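The Minbridge Years: Collected Comedy Recordings
4-disc set with booklet

If you ever stayed up too late with a portable radio under the pillow, you may already know Ralletti, the sketch duo made up of Jaqueline Sandoval and Damián Figueroa. They met in the box office of the old Minbridge theater, where they were both supposed to be selling tickets, and they were on stage together by November of that same year. We've wanted to put this set together for a very long time, and we're so happy it's finally on the shelf!

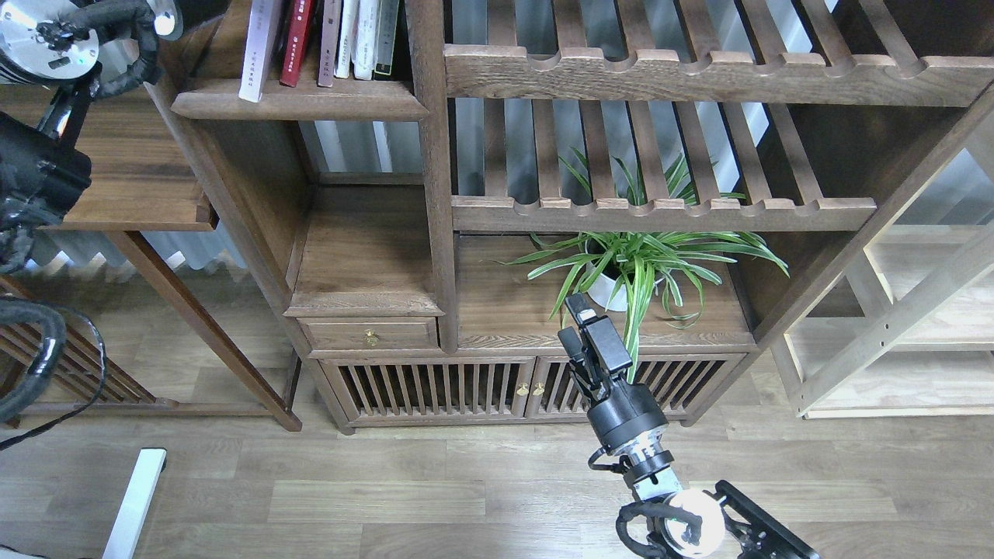
What's on the discs

You get 48 sketches in all, most of them taken from the live shows, with the audience left in (and one very loud cougher we've grown fond of). Disc one opens with "The Dentist's Cousin," which Damián wrote on a bus.
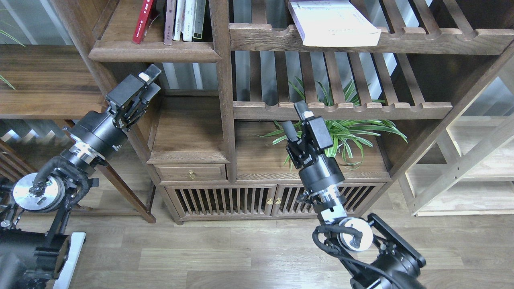

Discs two and three cover the touring period, when Bienvenido Sison joined them on piano and the songs got longer and sillier. The fourth is rehearsal tape, a bit rough in places, but it has the only complete version of "Clallness" we could find.
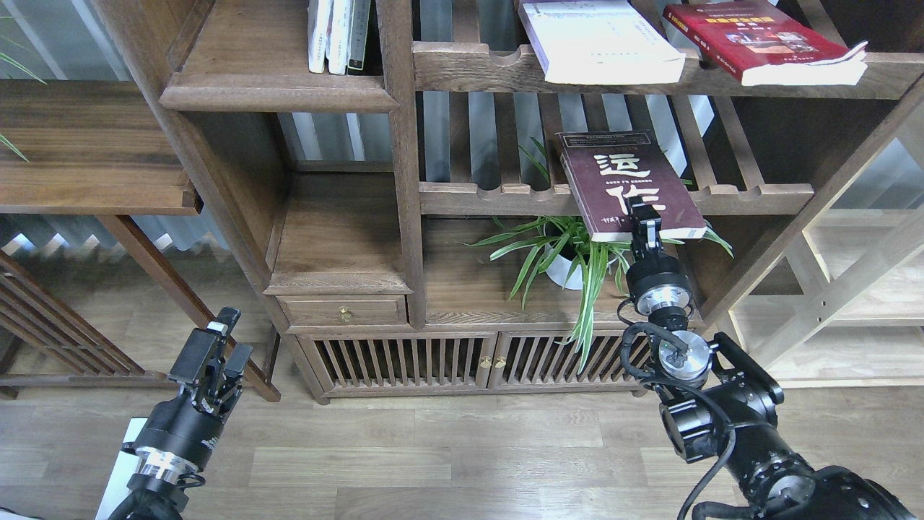
Radek Slanina did the sound restoration from the original reels and kept a light hand with it, so you'll still hear some hiss in the quieter moments. We like it that way.

The booklet runs to 107 pages, with a long essay by Eliécer Muñoz, lyrics to all the songs, and Jaqueline's own notes on which jokes she'd still tell today and which ones she'd rather leave in the drawer.

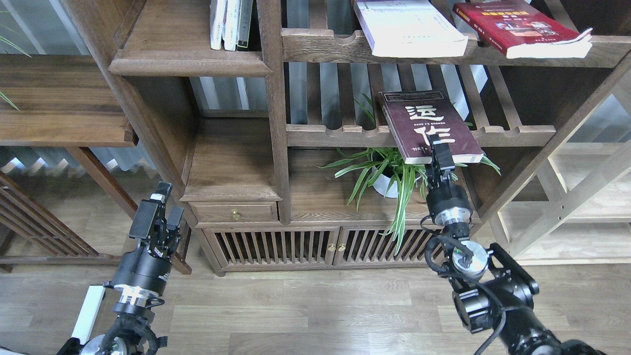 Ordering

This is a single pressing of 900 sets, released 2 October 2019. Each one ships in a padded mailer, usually within a couple of days. If you'd like yours gift wrapped, just leave a note at checkout and tell us what to write on the card.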